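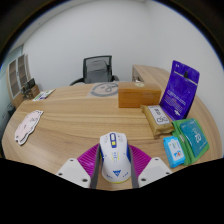

Setting the desk in order at Jundbridge

Readers of this blog will be aware that I moved to the Jundbridge office in February. The desk allocated to me there is a generous one, in pale wood with a curved edge, and for several weeks it served chiefly as a place to put parcels. I set aside one hour, beginning at 4 p.m., to correct this.

The first matter was the mouse. My previous model, a Gralteck, had become unreliable, and its replacement was to be given a settled position within easy reach of the keyboard. I tried it first near the cable hole.
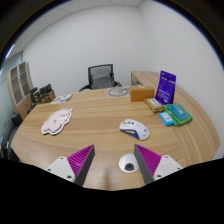

The mouse beside the cable grommet, with boxes still to be sorted at the back.

Packaging was dealt with next. It is my practice to keep a box for the length of the guarantee and to discard it thereafter. Three were found to be out of date and were flattened for recycling. Papers were placed in a Fagerlund folder, with the exception of those still in use. 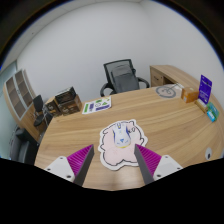

A permanent arrangement must allow for the way one works, and I am right-handed and inclined to spread out. I have therefore adopted the rule that the middle of the desk is for work and the back is for storage. The mouse now has the pale pink mat with the wavy outline beneath it, and the printed sheet with the green, purple and blue shapes may stay further back until I find a frame. The stack of cardboard boxes on the left will be reviewed next month.

Comments are open as usual.

Jingyi Xiong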